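Grip on nothing much

Most grasp planners want an object. Edges, a blob of depth, something to aim at. Zhiqiang Mao has spent since April on the other problem, which is what the software ought to do when there's nothing to pick up.

His shop is in Flavthorpe, upstairs, bad heating. The planner is called Sudeta. Early builds were far too keen. Show it a bare panel and it would propose a grasp anyway, centred on a speck. Or a smudge. In one log of 900 views it made 643 confident proposals, and Mao reckons most were rubbish.

"It hated saying no," he says. Fair enough, he'd never taught it how.

Pale surfaces are the worst. Little brown flecks, a thin grey streak, a soft patch of shadow between two open fingers, all of it looks like structure to a network thats been rewarded for finding structure.

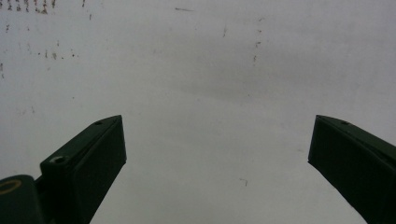
Teaching it to wait

The fix is dull and it's mostly filtering. Sudeta now holds the last 16 views and asks if a candidate has any height to it. Flat mark, no grasp. The fingers stay open and the controller gets a plain "none" instead of a low score it might round up.

Cost is 5 milliseconds a cycle. Dervishi, who wrote the old controller, grumbled, then merged it.

Still shaky on paper and thin card, were height is close to zero and the answer should be yes. Lalach wants that working before they'll take a licence. Mao is back on the depth code.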